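德罗金市公布儿童玩具与学习用品借用服务调整方案
2018年8月29日

德罗金(Drorkine)市公共图书馆管理处今日发布通告,宣布对全市儿童玩具与学习用品借用服务作出调整。调整后的办法将于明年1月起施行,适用于中心馆以及布鲁纳(Bruner)、普罗内尔(Prornel)两处分馆。

根据通告,借用目录将由现有的325件扩充至600件,新增部分以益智类、手工类和户外活动类用品为主。管理处表示,现行目录多年未作系统更新,部分品种长期处于预约排队状态,另有部分品种借用次数偏低。此次调整将依据各馆借还记录重新核定品种和数量,借用次数偏低的品种将集中存放于中心馆,由读者提出申请后调拨至就近分馆领取。

图书馆管理处主任特雷弗·赫布登(Trevor Hebden)在情况说明会上指出,借用服务设立的初衷,是使不同收入水平的家庭都能够接触到适龄的玩具和学习用品。他表示:“图书可以借阅,玩具同样可以借用。我们收到的意见集中在两个方面,一是可选品种偏少,二是借期偏短。本次方案对这两项意见均作出了回应。”

在借期方面,通告规定,普通用品的借期由原来的2周延长至3周,期满前可续借一次;已有其他读者预约的用品不予续借。每张家庭借阅证可同时借用的用品上限由2件调整为3件。持有德罗金市居住证明的家庭可免费办理家庭借阅证,在本市就读但居住于邻近地区的儿童,可由监护人凭就读证明办理。

在费用方面,借用服务继续实行免费,不收取押金。逾期归还的,暂停该证件的借用资格,停借时间与逾期时间相同,不另行收取滞纳金。用品出现正常磨损的,读者无须赔偿;主要部件遗失或者严重损坏、无法继续使用的,由分馆工作人员与读者协商,可以同类用品替换。管理处提醒读者,归还前应当核对部件清单,并将零散部件装入随附的收纳袋。

在卫生与安全方面,通告对归还用品的处理程序作了统一规定。所有用品在再次出借之前,须经过清洁、检查和登记三个环节。塑料制品以温水和中性清洁剂擦拭后晾干,织物类用品按照标签要求洗涤,木制品不得浸泡。检查人员应当逐件查看有无裂纹、尖锐断口、松动零件和变形,凡不符合要求的,一律退出流通。含有小零件的用品将加贴醒目的年龄提示标签,不向三岁以下儿童家庭推荐。

弹簧类、绳索类玩具被列为重点检查品种。检查人员须确认圈体没有断裂或者缠结,并在登记表中单独注明。 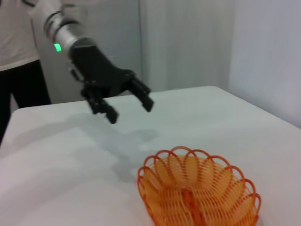
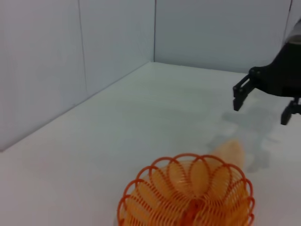
塑料弹簧玩具,摄于白色围板之内。

分馆安排

布鲁纳分馆将在一层阅览区东侧设立专用借还台,原有期刊架迁至二层。施工期间,该馆借还业务照常办理,但周边座位将有所减少。普罗内尔分馆因场地条件所限,暂不增设陈列区,读者可通过馆内检索终端查询目录并预约,到馆后由工作人员取件。中心馆负责全市用品的采购、编目和调拨,并承担集中清洁工作。

为方便行动不便的读者,管理处同时在曹(Cao)街社区服务站设置归还点。该归还点只接受归还,不办理借出手续,归还日期以读者交付用品的日期为准。大型户外用品和带有电池的用品不在该归还点的接收范围之内,仍须送回原借出馆。

捐赠事项

通告对社会捐赠作了专门说明。各馆接受状态完好、部件齐全、附有原始说明的玩具和学习用品。毛绒玩具、充气用品、曾经自行改装的电动玩具以及无法辨认生产单位的用品,暂不接受捐赠。捐赠用品须经检查合格后方可编入目录,不符合条件的,由工作人员通知捐赠人领回;逾期未领的,交由市政回收部门处理。管理处不为捐赠用品出具价值证明,但可以应捐赠人要求提供接收凭据。

意见征集与后续工作

方案细则文本已在三处馆舍的服务台公开陈列,读者可现场查阅,也可以索取复印件。意见可以书面形式投入各馆意见箱,或者邮寄至中心馆读者服务科,信封上请注明“借用服务意见”字样。匿名意见同样予以登记,但管理处无法逐一回复。

赫布登在回答提问时表示,借期和借用数量的调整已经确定,目录品种仍可根据读者意见作出变动。关于是否开通送件上门服务,他表示目前没有相关预算,管理处将在新办法施行之后再行研究。对于有家长提出的延长周末开放时间的建议,他表示该事项涉及人员编制,不属于本次方案的范围,已转交主管部门。

新办法施行之前,现行借用规定继续有效。已经办理家庭借阅证的读者无须换证,证件信息如有变更,请携带有效身份证明到任意一处馆舍的服务台更新。已提交的预约申请按照原有顺序保留,不受目录调整影响。

(图书馆管理处读者服务科供稿)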